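Kindau hand kit on carpet: worth the extra over the gripper?

Posted by Nazma Fakir, 19 Mar 2024
Topic: Kits and add-ons

We're looking at the Kindau five-week rental for our library's makerspace. The plain gripper version is $2,575 and the one with the multi-fingered hand is $2,988. Both come on the Nimetti wheeled frame. Our floor is low-pile carpet throughout and I can't change that.

Two things I'd like to know before I sign. Does the frame roll properly on carpet, and can the hand pick up light things from floor level (markers, foam blocks, tape rolls) without someone fixing it every ten minutes? The sales sheet only shows a workbench. Delivery to us is another $200 either way.

Þröstur Mikkelsen
Get the gripper. Fewer parts, less to go wrong. Never rented the hand but I've had three grippers from different makers and they all just work.

Gunnlaugur Þorgeirsson
We had the hand version from December on, in a carpeted training room, so I can speak to both.

Rolling: fine on low pile. It pulls a bit to one side when it starts from a standstill if the casters are turned the wrong way. Push it forward a metre by hand first and let them line up. On our thicker rug it wouldn't go at all. Check the casters for fluff every week or so, ours collected a lot of grey fibre near the axles.

Hand: good on foam blocks and tape rolls, poor on markers. Anything thinner than a finger it tends to press into the pile. The fingertips are rounded, so they don't catch the carpet loops much. We logged 630 pickups before a finger started to lag, and Kindau mailed a replacement joint at no charge. Swapping it took me an evening. The manual is badly translated in that section, so ask for the newer PDF.

Put tape on the floor for the work zones. We used bright yellow and the kids respected it. Cloth tape left less residue than vinyl when I tested a strip of each.

If your programme is mostly sorting and stacking, I agree with Þröstur, save the difference. If people are coming to see a hand move, pay for it.

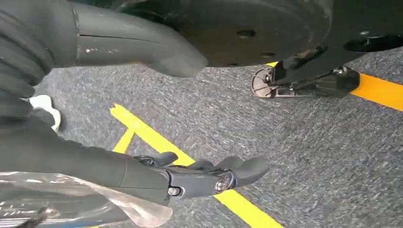

Reading time: 2 minutes

Nazma Fakir
Thanks, both. We'll go with the hand and leave markers out of the activities. I've asked Kindau for the newer PDF and whether the two screws on the back of the hand take a standard driver. I'll add their reply when I get it.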